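ok so the shelf project is happening, I've told enough people now that I can't back out. I'm doing a beach shelf in the hallway of the Odcombe house and I'm going to post the whole thing here because my sister is sick of getting it by text

background for anyone new: we moved in December, the hallway has one long built-in shelf at hip height, and since then it has collected mail, dead batteries, a single glove and every rock my kid has ever loved

the rocks are the problem. also the shells. also the sticks!! we go to Serkness beach pretty much every weekend and nobody in this family can walk back to the car with empty hands, me included

so the deal I made with the family is that the good stuff gets displayed and the rest goes in the garden. we each got to argue for our favorites. my husband argued for a piece of rope for a very long time. he won, it's a nice rope

step one was getting everything out of the buckets in the laundry room and onto a flat surface so I could see what we own. this took all of Friday evening and I found sand in places I'm not going to discuss

washing notes, for those who asked last time: shells go in warm water with a little dish soap, then an old toothbrush. I don't use bleach on them anymore, I did that once and they came out chalky and sad

rocks just get rinsed. my kid insists they look better wet so we've had some talks about oil. mineral oil, tiny amount, rubbed in with a finger. jury's out, they do get a bit sticky and then they collect dust like crazy
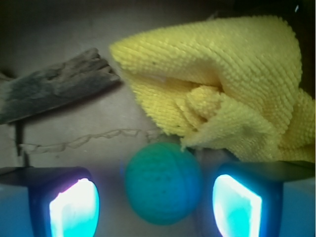
driftwood is its own thing and I've changed my mind about it maybe three times this year. I used to soak it for days and then scrub it until it was smooth, and every piece ended up looking like it came from a gift shop. now I go easy. dry brush, wipe with a microfiber cloth, done. look at that ragged end next to the yellow cloth, all those splinters going every which way, I would have sanded that right off a year ago and now it's my favorite part. the gray stays too. no stain, no varnish, please don't send me varnish links

one warning about the cloth, the terry kind grabs onto splinters like you wouldn't believe. wipe along the grain, never across. I've lost whole evenings picking wood out of a cloth with tweezers while pretending to watch tv

if you're going to put the wood anywhere near books or fabric, do let it dry out properly first. mine sit on newspaper in the boiler cupboard for 2 weeks. I also stick the small ones in the freezer in a bag for a few days in case something is living in there (something was living in there ONCE and that was enough for me)

and if a piece is shedding bits and you've got little kids, sandpaper just the parts at grabbing height. I use 600 grit if I only want to take the prickle off, it hardly changes how the wood looks. it's slow going. put a podcast on

now, color. the wood is gray, the wall is that sort of oatmeal white that every rental has been painted since forever, and most of our rocks are, well, rock colored. the first layout looked like a very tidy pile of gravel

so I've been throwing bright things at it to see what sticks. teal is winning by a mile. there's something about that blue-green next to old gray wood that makes both of them look better, and I say this as a person who owned nothing teal until this spring

yellow I tried for a day and it was too much for that hallway. a pale yellow maybe, in summer, in a different house, with better light

shout out to Hülya Akbulut from my Tuesday craft group who told me to stop lining everything up in a row by size. she said put the tallest thing off to one side and let the rest sort of drift away from it. I moved three things and it looked like a different shelf, I was a little annoyed at how fast it worked

things I bought: museum putty, one pack. a glass jar with a lid for the sea glass, from the Drirken secondhand place, 3 dollars, and the lid even fits. that's the whole budget so far and I'm very smug about it

things I did not buy: the little brass stands from Tennant. they're gorgeous and each one costs more than my shoes. I'm going to try bending some wire this weekend and we'll all find out together how that goes

someone asked how I keep the mail from creeping back. I put a basket right below the shelf on the floor and made a rule. the rule has been broken 10 times. the basket is still there though, and the shelf is mostly clear, so I'm calling it progress

oh and to the person who asked about taking stuff off the beach, yes, check the rules where you are! ours has a sign in the parking lot. we leave anything with a creature in it and we leave the big logs alone, the birds like those

next up is figuring out the light. the hallway has one sad ceiling bulb and everything looks flat under it by four in the afternoon. I'm thinking one of those clip-on lamps from the left so the wood throws a bit of shadow. if you have one that doesn't need a plug please tell me which, our only outlet is behind the coats

also still need somewhere for the rope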